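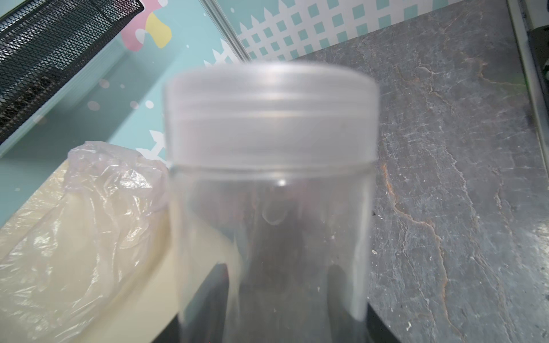 HEPBURN, 09/02/2020

Clearing the supply shelf: jars, bags and mesh organizers

The supply shelf in the back workroom had not been sorted in a long time. Over a weekend everything came off it, and most of it went back in a different place. The notes on this page follow the order in which the work was done. 

The shelf is 90 inches wide and has 4 levels. It holds small hardware, craft supplies, packing material and the containers that all of it is supposed to live in. The containers were the main problem. Many were empty and had been put back on the shelf that way, so they took up the space that the full bags needed.

The clear jar

A screw-top jar with a frosted lid, next to a crumpled plastic bag and a black wire-mesh organizer. The wide lid is easier to turn than the narrow ones on the older jars, and you can tell from the side whether there is anything in it.

Jars of this type now go on the second level, at eye height. Buttons, cup hooks, picture hangers and short screws each get their own. Labels go on the body of the jar and never on the lid. Lids get swapped when several jars are open at once, and a few had been wrong for years.

Before a jar is filled it gets washed in warm water with a little dish soap, and the lid is dried separately, upside down on a towel. The threads hold water longer than the rest. Screws that went into a damp jar last winter came out with rust on the heads.

Plastic bags

The bags were sorted into two groups. Anything with a hole or a sticky patch was thrown out. The others were flattened, folded in thirds and stood on end in a shoebox. Bunched up, they had filled most of a drawer. Folded, they take up half the shoebox, and you can pull one out without the rest coming along.

Small parts that arrive in a bag stay in it until there is a jar free. The part number is usually printed on the bag, so that corner is cut off and dropped into the jar with the parts. It saves a lot of guessing when it is time to order more.

Mesh organizers

Wire mesh is good for pens, scissors, rulers and rolls of tape. It is bad for anything thin. Pins and fine nails work their way through the holes or catch in them, and dust falls through to whatever is underneath. A sheet of card cut to size and laid in the bottom fixes both problems. Cereal boxes are the right thickness.

To clean the mesh, use a dry paintbrush first and then a damp cloth. Starting with the cloth pushes the dust into the corners.

The Skiltia drawers

The small set of Skiltia drawers stayed where it was, on the bottom level at the left. One runner is bent and the drawer has to be lifted slightly to close. It holds sandpaper, sorted by grit with the coarse sheets at the back. The drawer below it has glue, which is checked every September. Two tubes had gone hard and went in the trash.

The top level

Light things only. This is where the bubble wrap, tissue paper and spare cartons are. The cartons are flattened and tied with string. A Dirkik tub with a cracked corner used to sit up here with paint in it, which was too heavy for that height. The paint was moved to the floor of the closet and the tub was recycled.

What was left over

At the end there was one box of things without a place: keys that fit no lock in the house, a bag of curtain rings, part of a lamp, a length of chain. The box has been marked with the date and put on the bottom level. Whatever is still in it next September will be given away or thrown out.

Cost

Almost nothing was bought. The jars, the drawers and the organizers were already here. New labels and a roll of string came to less than the $40 that had been set aside, and the rest of the money went toward a brighter bulb for the workroom. The old one made it hard to read anything on the lower levels.

Still to do

The right end of the third level has only been dusted. It holds cable, plugs and extension cords, and they need to be untangled and tested before they are put away. Cords with split covering will be thrown out. The good ones will be coiled and hung on hooks on the side of the shelf, with the length written on a tag at the plug end.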